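2번 라인

1. 인수인계

Brakeo 셀은 12월 둘째 주에 2번 라인 끝단에 설치되었다. 팔 두 개, 흡착기 없음, 평행 그리퍼만 사용. 설치 담당은 바르토시 베드나레크였고 Kisten 쪽 입회자는 반장 피터르 마바소였다. 인수인계서의 '기존 작업자' 칸에는 엘마리 야콥스와 투멜로 음응우니의 이름이 적혔다. 비고란은 비어 있었다.

엘마리는 Husmont 선별장에서 가정계 혼합 폐기물을 손으로 골랐다. 벨트 속도는 조장이 정했고, 장갑은 이틀에 한 번 교체했다. 폼, 필름, 복합 포장재, 젖은 종이. 손에 닿는 순간 분류가 끝나는 물건이 있고 들어 올려야 알 수 있는 물건이 있다. 그녀는 후자를 '무게 보는 것'이라고 불렀고, 작업표준서에는 해당 용어가 없었다.

설치 후 첫 시험 운전에서 셀은 골판지와 페트병을 처리했다. 얇은 필름과 폼 시트는 대부분 통과시켰다. 셀은 집기 직전에 멈추었다가 빈손으로 복귀하는 동작을 반복했다. 바르토시는 로그를 저장하고 전원을 내렸다.

"데이터가 없습니다." 그가 말했다. "공장에서 찍은 것만으로는 안 되겠어요. 벨트에 올라오기 전 상태가 필요합니다."

"올라오기 전이면 남의 집 부엌인데." 피터르가 말했다.

"네. 부엌이요."

2. 직무 변경

변경된 직무명은 '시연 작업자'였다. 급여 등급은 동일하고 야간 수당이 빠졌다. 투멜로는 변경 동의서를 두 번 읽고 서명하지 않았다. 그는 압축기 쪽으로 옮겼다. 엘마리는 서명했다. 무릎 때문이었지만 사유란에는 '개인 사정'이라고 적었다.

장비는 손잡이가 달린 그리퍼 두 대였다. 로봇에 달린 것과 턱의 형상이 같고 구동은 사람 손이 한다. 방아쇠를 당기면 링크가 접히면서 패드가 서로 가까워진다. 카메라는 손잡이 앞쪽에 있어서 작업자의 얼굴이 아니라 턱과 대상물을 본다. 한 번 집어서 한 번 놓는 것이 1회다.

회사는 협조 가구를 돌며 부엌에서 시연을 기록하게 했다. 가구는 Thibodeaux라는 대행사가 섭외했다. 엘마리는 분석 담당 시부시소 차우케와 한 조로 움직였다. 시부시소가 절차를 읽으면 엘마리가 집었다.

절차는 다음과 같았다.
가. 통의 뚜껑을 치운다.
나. 그리퍼를 통 입구 위로 가져간다.
다. 턱을 벌린 상태로 정지하고 대상을 정한다.
라. 집는다. 분류 위치로 옮긴다. 놓는다.
마. 망설임이 길어지면 해당 회차를 버린다.

마 항이 문제였다. 엘마리의 회차는 자주 버려졌다.

"정지 시간이 깁니다." 시부시소가 화면을 보며 말했다.

"보고 있는 거예요."

"집기 전에 턱으로 옆을 한 번 건드리시잖아요. 그게 불필요 동작으로 잡힙니다."

"안 건드리면 밑에 뭐가 있는지 몰라요."

시부시소는 그 말을 메모했다. 메모 항목명은 '작업자 의견'이었다. 조치 내용은 적지 않았다.

3. 청록색 통

폼이 나오는 가구는 적었다. 그래서 폼 시트와 포장지가 함께 들어 있던 집의 기록은 따로 보관되었다. 통은 크고 청록색이었으며 안쪽 깊은 곳이 어두웠다. 구멍이 줄지어 난 회백색 폼 시트가 있었고, 그 앞에 희고 보풀 같은 것이 비스듬히 걸쳐 있었다. 엘마리는 턱을 벌리고 멈추었다. 시부시소가 초를 재기 시작했다.

"흰 것부터요?"

"기다려요."

그녀는 폼 시트를 먼저 잡을 경우 뒤쪽의 갈색 포장지가 딸려 올라올지를 계산하고 있었다. 비닐은 폼에 잘 붙는다. 벨트에서는 이럴 때 왼손으로 비닐을 누르고 오른손으로 폼을 뺀다. 그리퍼가 두 대인 것은 그녀가 첫 주에 요구했기 때문이다. 바르토시는 한 대로 충분하다고 답했고, 폼 회차의 실패 목록을 받은 뒤 한 대를 더 보냈다.
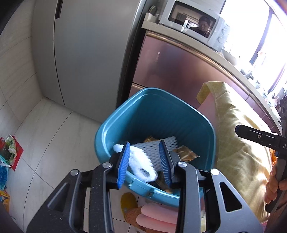
4. 판정

시부시소는 이 회차를 버리지 않았다. 정지 시간은 기준을 넘었다. 그는 판정란에 '보류'를 입력하고 다음 칸으로 넘어갔다. 보류는 양식에 있는 값이지만 그때까지 사용된 적이 없었다.

누적 기록은 797회였다. 그중 기준을 그대로 적용하면 505회가 남았다. 버려지는 회차를 열어 보니 턱으로 옆을 건드리는 동작이 들어 있는 것이 대부분이었다. 시부시소는 두 묶음을 만들었다. 하나는 규정대로 걸러 낸 것, 다른 하나는 마 항을 적용하지 않은 것이었다. 그는 이 작업을 승인받지 않았고, 파일명에 자신의 이름을 넣었다.

바르토시는 두 묶음으로 각각 학습을 돌렸다. 결과는 메일로 왔다. 제목은 없고 본문은 세 줄이었다.

걸러 낸 쪽은 이전과 비슷합니다.
걸러 내지 않은 쪽은 필름과 폼에서 집기 성공률 93퍼센트입니다.
느립니다. 벨트를 늦춰야 합니다.

5. 회의

회의록 작성일은 2026년 7월 8일이다. 참석자는 피터르, 바르토시, 시부시소. 엘마리는 참석 대상이 아니었으나 회의실 옆 탈의실에 있었고, 벽은 합판이었다.

안건은 벨트 속도였다. 피터르는 속도를 늦추면 2번 라인의 처리량이 계약 기준 아래로 내려간다고 말했다. 바르토시는 늦추지 않으면 폼이 전부 소각으로 간다고 말했다. 시부시소는 건드리는 동작을 폼과 필름에만 허용하는 안을 냈다. 대상이 골판지로 판정되면 바로 집고, 판정이 모호하면 옆을 건드린 뒤 다시 본다.

"그 동작 이름이 뭐요?" 피터르가 물었다. "표준서에 넣으려면 이름이 있어야지."

"사전 접촉 탐색입니다." 바르토시가 말했다.

탈의실에서 사물함 문이 닫히는 소리가 났다.

안은 통과되었다. 벨트는 모호 판정이 난 구간에서만 감속하도록 설정을 바꾸기로 했다. 시연 작업은 데이터가 충분하므로 종료한다는 항목이 맨 아래에 추가되었다. 담당자 재배치는 추후 협의.

6. 현장

투멜로는 압축기 옆에서 점심을 먹으며 셀이 움직이는 것을 보았다. 왼팔이 비닐을 눌렀다. 오른팔이 폼 조각 옆을 한 번 건드리고, 멈추고, 집었다.

"저거 당신이네." 그가 말했다.

엘마리는 도시락 뚜껑을 닫았다. "나는 저렇게 세게 안 건드려."

"그럼 말해 줘."

"누구한테?"

투멜로는 셀 옆 기둥을 턱으로 가리켰다. 정비 요청함이 걸려 있었다. 베어링 소음, 누유, 비상정지 단추 파손 같은 것을 적는 종이가 꽂혀 있었다. 엘마리는 한 장을 뽑았다. 설비명에 'Brakeo'라고 쓰고, 증상란에서 잠시 멈추었다가 썼다.

오른팔, 건드리는 힘이 셈. 젖은 종이는 찢어짐. 반 정도로 줄일 것.

요청자 칸에는 이름을, 직무 칸에는 '선별'이라고 적었다. 변경 전 직무명이었다.

요청서는 규정상 당일에 처리 여부를 회신해야 한다. 교대 종이 울리기 전에 바르토시가 종이를 들고 내려왔다.

"반이면 몇 뉴턴입니까?"

엘마리는 장갑을 벗고 그의 손목 안쪽을 손가락 끝으로 눌렀다.

"이만큼이요."

바르토시는 다른 쪽 손으로 수첩을 꺼내려다가, 가방에서 힘 측정기를 찾아 그녀의 손가락 밑에 놓았다.

"다시 한 번 눌러 주세요."

그녀는 눌렀다. 그는 값을 적었다. 젖은 종이용이라고 옆에 쓰고, 필름은 얼마냐고 물었다.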